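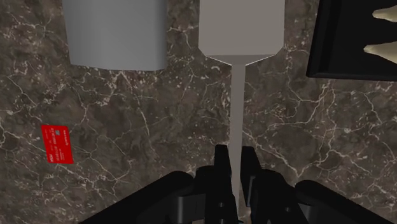 Home Minutes Planner Archive Login

Detum sync, Monday
Present: Beril Canpolat, Serpil Coşkun (notes)

- Spatula grasp in sim. Fingers either side of handle, closing still triggers too early in controller. Beril to move check out of planner.
- Batch of 100, 17 aborted on timeout. Logs on Losero.
- Red card: segmentation merges it w/ marble veins sometimes. Retrain waits on Bilgin export.
- Tray collison mesh too coarse, Serpil fixing.
- Hadelitz release, no date yet.

Next: same time, 2 pm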